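Print this page | E-mail this page

Teaching the Arm: Your Questions

Do I need to know how to program?
Not at all! At our Friday evenings in Clestport you steer the arm with a pair of hand controls, and it keeps a record of every move you make so it can learn from you later.

How long is a turn?
You get 24 minutes, with 2 people to a station - one steering, one resetting the table - and then you swap.

May I push the arm by hand instead?
Yes, but please ask Ambros Tanner first, and he'll gladly switch it over for you.

Why is folding so hard to teach?
Oh, cloth never lands the same way twice, bless it. We have 215 saved tries on clothing, and we'd still love more of yours.

What will I be looking at while I steer?
A fixed view of the table, plus close views from down by the fingers, and those take a little getting used to.
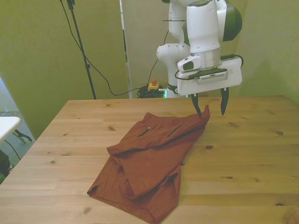
Close views, mostly wood grain:
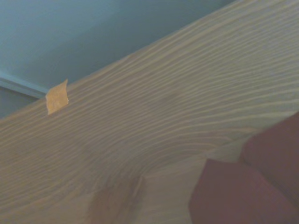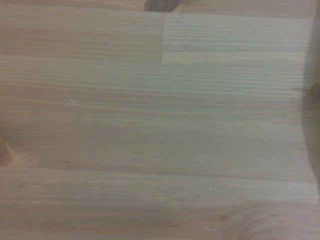

What if I make a mistake?
Keep going, or let go and start over. We sort the tries afterward.

Related questions
Booking a turn at Jolcombe
Onen hand controls: getting comfortable
Kun beginners' night

Contact us | Copyright Jolcombe | Back to top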